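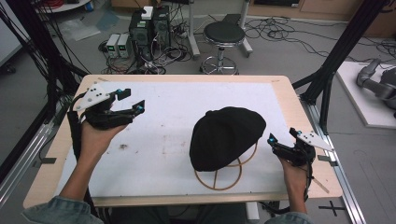

Rent on the Toronley unit was due Monday and I had 200 in the account, so the hats had to go. All of them. My aunt's whole shop, Lalline, boiled down to boxes nobody had opened since the funeral. I started early, no breakfast, radio on low. The black flat cap I left for last. It was on the brown wire stand, the round one with the loops, set in the middle of the white board, and every time I walked past it I thought, okay, next trip. Next trip.

Felt ones first. Tissue, lid, tape. Then the straw, which shed all over my sleeves. Then a box of ribbons I'd forgotten about, green mostly, still on the spools. I sat down with those longer than I should of.

The buyer called at noon. Pimum, the resale place. Did I have the cap, the one in the old window display? She'd seen it as a kid. She'd go higher for that one.

How much higher.

She said a number. Rent plus gas plus a little. I said I'd call back and then I didn't move for a while.

My aunt wore it on deliveries. Rain, snow, didn't matter. She'd come in the back door in December and hang it on the stand before she took off her coat, before she said hello even. The stand she bent back into shape herself with pliers, twice. You could smell the wool from the stairs.

I picked up the phone. Put it down. Washed my hands. Taped 5 more boxes that didnt need more tape.

At four the van came. The driver had a clipboard and a cold, he wanted to be home. He went up and down the stairs, up and down. Is that everything, he said.

The stand goes, I said.

And the hat?

It was on my head by then. Too big, it slid down over one ear. He looked at it, looked at his clipboard, crossed something out and asked me where to sign for the stand.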